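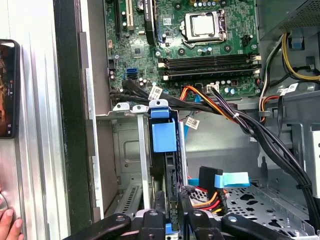

Niamh Tully told me I had no business fixing anything until I'd learned how to throw something away, and she told me this while standing in my garage with one hand on a bread machine that hasn't made bread since my oldest was in diapers. I laughed. She didn't!

So that's how I ended up spending most of a spring looking at the stuff we keep because we might repair it someday. I had a lot of it. Two lamps, a blender, a radio with a knob missing, an old computer tower I'd opened up one weekend and then walked away from, and a box fan that hummed like a choir warming up. I'd been calling this my "workbench," though you couldn't have set a sandwich down on it.

Niamh's rule is simple enough. If it's been waiting for you longer than four months, you either book a day to work on it or it leaves the house. I hated the rule right away. I argued that the blender was different (it was my aunt's) and the radio was different (it's a nice radio), and by the time I'd made my case for the fan I could hear myself.

I took the radio to Pemell, a repair shop two towns over with a bell on the door and a waiting list. Tadhg Ó Ceallaigh has the bench by the window. He turned the thing over a few times and asked what I wanted it for. To listen to ball games, I said. "You've got a phone for that," he said, "so what do you want it for?" And I stood there like a kid who hasn't done the reading.

I wanted it because my dad kept one like it on the kitchen counter, and it was always a little off the station, and dinner came with static. I told Tadhg that, more or less. He wrote "keep the dial stiff" on the ticket and charged me a deposit.

The rest of the pile went faster. The lamps needed plugs, and a plug is ten minutes' work once you quit being scared of it. The bread machine went to the recycling center with about 300 pounds of other people's toasters and printers. I gave my aunt's blender to my cousin, who wanted it far more than I did and had never said so.

I still have the fan. I booked a Saturday in July for it, I wrote it on the calendar in pen, and Niamh has already asked if she can come over and watch.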